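From: Wilson Ñahui
To: office list
Date: Feb 22, 2025
Subject: Re: Yellow-lid bin, bags and the corner by the armchair

Hi all,

Replying to Amparo's message, which is quoted at the bottom for anyone who missed it. Bag, bin and corner:

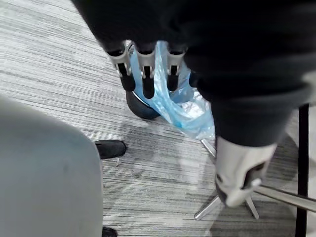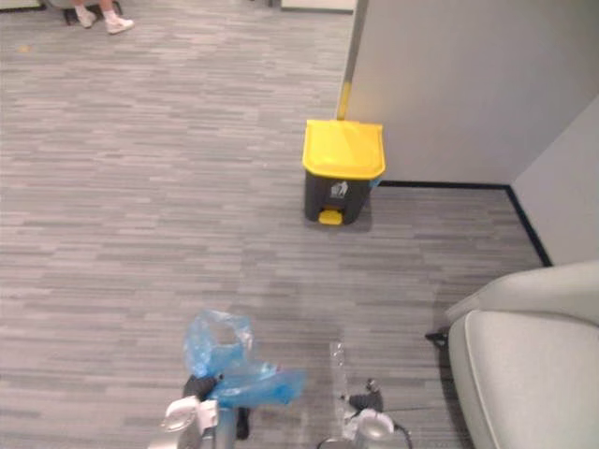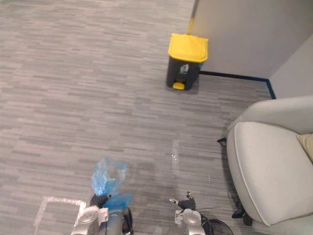 Amparo asked whether we should keep the small pedal bin or go to one big bin near the door. I'd keep it. It's the right size for that corner, it doesn't get in the way of the armchair, and people do use it. The yellow lid against the grey carpet is easy to spot from across the room, so visitors don't have to ask. What I would change is the bags. The thin blue ones are fine for paper and wrappers but I don't trust them with anything heavier. Brayan had one split on him in December on the way to the back stairs and the coffee grounds went into the carpet. You can still find some of it if you look.

We have most of a carton of the blue bags left. Jhosep checked the invoice and it was 744 bags for the carton, so throwing them out would be silly. My suggestion is to use them up in this bin and the two under the desks, and buy a roll of heavier ones from Noson for the kitchen only. The Noson roll is 80 bags and should last us until winter.

On the liner slipping down inside: fold the top of the bag over the rim by a hand's width before you close the lid. If you only tuck it in at the corners it drops as soon as someone throws in an apple core. Tie the full bag off before you lift it out, and put the new one in straight away. Please don't leave a fresh bag on the floor near the chairs for the next person. They get caught in the casters, and I have cut one out of a wheel already.

Amparo's other point was the distance to the wall. Leave enough room at the back that the lid can open all the way. If it hits the panel it will mark the paint, and we pay for that when the lease is up.

Food scraps still go to the kitchen. The pictogram on the front of the bin is small and I don't think anyone reads it, so Eliécer is going to print a proper label.

Wilson

> From: Amparo Marulanda
> Subject: Yellow-lid bin, bags and the corner by the armchair
>
> Hello everyone,
>
> I was in early and emptied the small bin by the
> armchair. It was overfull again and the bag had
> slipped right down inside, so I had to tip the
> rubbish into another one. It took me 15 minutes
> with the wipe-down, and I'd like it not to be a
> regular thing.
>
> Could we decide on the following:
>
> - do we keep the pedal bin, or get one large one
> by the door like they have at the Reuter office
> - who orders bags now that Cana has closed our
> account
> - can whoever moves the bin to vacuum please put
> it back off the wall a bit
>
> I don't mind which way we go on the first one.
>
> Amparo

PS. On the bag orders, I'll do them until June. After that it's somebody else's turn.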